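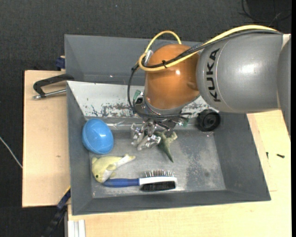
Borkivstead Open Bin, Dark Grey

The Borkivstead is a plain rectangular open bin for toys, play dishes and the other small things that end up on the floor. It has no lid and no dividers. You drop things in and you can see what you have when you look down into it.

Sold singly or in a case of 6. One color, dark grey.

Details
Item name: Borkivstead
Maker: Horkomell
Color: dark grey
Shape: rectangular, open top
Case quantity: 6
Minimum order: one bin

What fits
Mixed shapes are fine. Toy animals, bowls from a play kitchen, balls, blocks and cars can all go in together. Bowls and plates can lean against the side wall, which leaves more of the floor for the small stuff. For beads, puzzle pieces and anything else that gets lost easily, look at the Nernell instead – it is a smaller box with a snap lid.

Cleaning
Wipe with a damp cloth and a little dish soap. For crayon, use a soft sponge and warm water. Do not use scouring pads, they leave marks that show on the dark finish. Let the bin dry before you fill it again.

Labels
Paper labels peel off after a few wipes. The Tolentino clip-on label holder goes over the rim and takes a card or a cut-out picture. Holders are sold in packs of 28 and are not included with the bin.

Shipping
Single bins ship in a plain carton. Cases ship stacked, with a paper sheet between bins. Orders of 300 bins or more go by freight and need a delivery address with someone there to sign. Please give us a phone number for the driver.

Stock
1,589 in the warehouse at the last count. The next delivery from Horkomell is due in September.

Returns
Unused bins can come back in the original carton. If a bin arrives cracked, send a photo of the damage and the packing slip and we will ship another one.

Questions about single orders go to Freya Sugden. For schools, daycares and freight orders, ask for Valentin Stanciu – he can also quote for bins and label holders together.

Related items
Nernell box with snap lid
Tolentino label holders, pack of 28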